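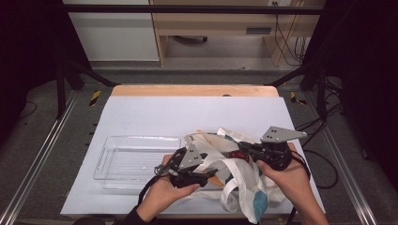
**Canvas bag came out of the wash smaller, can I save it?**

I have washed my cotton shopping bag at 60 degrees and now it is short and full of creases. Is it possible to make it flat again?
*Myrto Katsaros*

**Ismail Kamel**
Make it damp, pull gently on the seams, then iron while it is still damp. The creases will go, but the lost length comes back only partly. Next time wash it cold and dry it on a line.

**Houda El Khatib**
Same happened with mine. I use it for onions now.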